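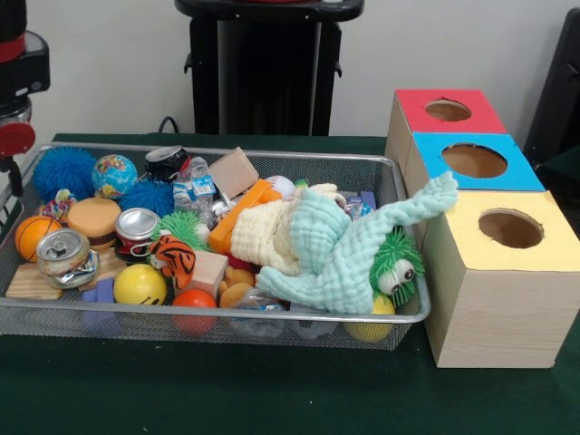

4. Setting up the wash cycle

The Barel countertop parts washer ships with the drain hose coiled behind the rear panel. Complete section 3 (leveling) before starting.

1. Set the power switch to OFF and unplug the unit.
2. Pull the drain hose out to full length. Seat the hose end at least 5 inches below the outlet.
3. Fill the tank with clean tap water to the lower mark. Do not use distilled water; the level sensor will not read it.
4. Add one measure of Gerholm powder. Liquid detergents foam and will trip the overflow switch.
5. Close the lid until the latch clicks.
6. Plug in the unit and set the dial to WARM. The heater stops at 82 °F.

NOTE: The first fill takes around 20 minutes to reach temperature. The amber lamp stays lit during this time.
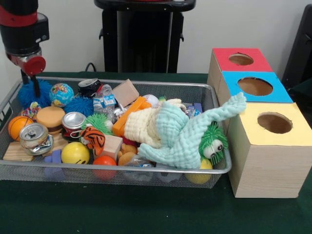 CAUTION: Do not open the lid while the pump is running. Press STOP and wait for the amber lamp to go out.

4.1 Draining

Turn the dial to DRAIN and hold the button until the pump starts. If the pump hums but no water moves, check the hose for kinks, then clean the inlet screen (section 6). Leave the lid open after draining so the seal can dry.

4.2 Error codes

E1: Water level low. Add water to the lower mark.
E2: Lid not latched.
E3: Heater fault. Unplug the unit and contact Revthorpe Service.

Units made before October have no E3 code. On these units a heater fault shows as a blinking amber lamp.

Related items
Barel replacement inlet screens
Gerholm powder, measuring scoop
Uniyal drain hose extension
Section 6: Cleaning and storage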